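Abdel Rahman Computer Recovery, Clevham shop
Progress report to the Holtberg Fund, second period
Assisted teardown of desktop computers

Prepared by Kwok-wai Kuo, shop lead

Work since the last report

The first report covered the purchase and installation of the arm cell and ended with the cell powered but not in use. In this period we ran it on live stock for the first time. Pomisel, our integrator, finished the safety sign-off in September and we began with drive removal the week after.

We chose drive removal as the first job for the reasons given in the application. Every desktop that comes into the shop has to have its storage taken out and logged before anything else leaves the building. It is the step customers ask us about, and it is the step staff like least. The drives sit deep in the case, the latches are stiff, and the usual way to get one out is to hold the case still with a forearm while pulling with the other hand. Three of the four hand and wrist complaints in our log last year came from this step.

So far around 200 towers have gone through the cell. All were office desktops of the same few models from one large collection. We held back the small form factor machines and anything with a damaged case.

How the work is split

A technician opens the case, looks it over, and frees the cables. The arm then takes hold of the drive or its caddy and supports it while the technician works the last screw or latch. When the technician gives the go-ahead on the foot pedal, the arm lifts the drive clear and sets it down. The technician scans it and puts it in the locked bin.

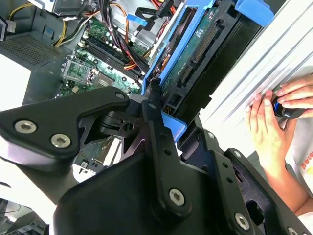 The application described a more automatic process, with the arm releasing the latch and pulling the drive with the technician standing back. We tried this for the first two weeks and gave it up for now. The arm could do it on a clean case with the cables tied well away. Most of our cases are not like that. Leads get bundled across the drive area by whoever built or last repaired the machine, and a person can see in a second which one is going to snag. Pomisel agrees that shared work is the better setup at this stage and has rewritten the program to suit. The speed limit and force limit for work beside a person are both set below what the safety assessment allows.

We want to be clear with the Fund that this is a change from the plan. It means one person stays at the cell the whole time it is running. The labor saving in section 3 of the application will not be reached this year.

Throughput

With the shared method, one technician at the cell now clears 14 towers in an hour on the common models. By hand the same technicians do about the same number early in the shift and fewer after lunch. The gain is mostly that the afternoon number no longer drops. We do not think this alone would pay for the cell and are not claiming that it does.

Mixed batches are slower. Each change of model means a new grip position, and a technician who has not taught one before needs help with it. We now sort by model at the receiving door, which adds work there. The two people on receiving have asked for a second set of shelving so they can hold sorted stock, and we have ordered it from our own funds.

Fixtures and bench layout 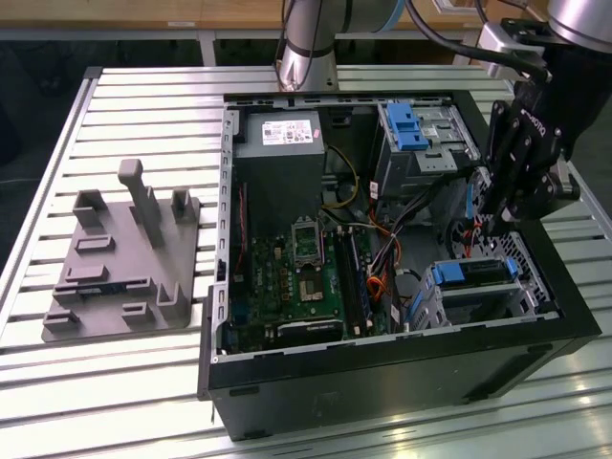 Holding the work has taken more of our time than programming. The arm needs to find the case in the same place each time, and the original foam-lined cradle was no good because the cases rocked in it when anyone leaned on them. We dropped the cradle. Towers now go flat on their side, open side up, straight on the slatted table, and the technician squares them by eye to a mark. The printed gray tray kept to the left of the computer, with the raised holders and the post, is the third version of the parts fixture. The first two were too shallow and small parts tipped out when the table was bumped. If this one lasts we will print a second so that one can be emptied while the other is in use. The design files can be shared with other shops the Fund supports.

Table height was raised once, after the taller technicians complained, and is now too high for one of the others. We have a platform on trial. An adjustable table was left out of the original budget to save money, and looking back that was a mistake.

Staff

Nobody's hours have been cut and no jobs have been lost, in line with the grant conditions. The teardown team is still eight people. Five are trained on the cell. Two of the remaining three will be trained in the next period and one has asked not to be, which we have accepted. She has moved to memory and processor grading, where we were short.

Each person does no more than two hours at the cell before rotating. We set this at the start as a precaution and have kept it at the team's request. The common comment is that the job is easier on the hands but harder on the attention. You are waiting on the arm and watching it, and there is less talk than at the long bench. One technician said he felt he was working at the machine's pace. We moved the pedal so that the arm never starts a lift until it is pressed, and he reports that this helped. We also turned the cell to face the bench. Before that, whoever was on it had their back to everybody else.

Pay was raised in the last team meeting. People trained on the cell are teaching grip positions and clearing faults, which was not in their job description. Our view is that this should be a higher grade. We expect to settle the amount before the next report, and the cost will come from our side and not from the grant.

There were no new hand or wrist complaints from drive removal in this period. It is a short time and we would not read much into it yet. There was one minor incident, a scraped knuckle on a case edge during cable work, with the arm parked. It was logged and gloves with a thinner fingertip were bought.

Faults and downtime

The cell lost a total of 24 working hours in the period. Most of that was a single failure of the controller's power supply, which Pomisel replaced under warranty. The rest was dropped drives, lost position after a bumped table, and one gripper screw that worked loose. Checking the gripper screws is now on the opening list with the pedal and the emergency stop.

Dropped drives are not a data risk, as every drive is destroyed whatever state it is in, but they do interrupt the log. A drive that falls back into the case is now treated as not yet removed and is scanned only when it reaches the bin.

Spending

Spending is within the approved total. Integration came in over, mainly because of the rewritten program, and training came in under. We ask the Fund to approve moving the unspent training money to the integration line. A revised budget sheet is attached separately.

Next period

Finish training for the two technicians named in the staff list. Add grip positions for the next group of models. Try the arm on optical drives, which are lighter and come out more easily, with the same shared method. Ask Pomisel for a price on a camera check of case position, to be bought only if the bumped table problem continues. Agree the new pay grade.

We would welcome a visit from the Fund's program officer once the new shelving is in. Mornings are best, as the cell is usually running by 9 and the team has a little more time to talk before the afternoon collections arrive.

Last updated: September

Contact the Clevham shop | © Abdel Rahman Computer Recovery | Back to top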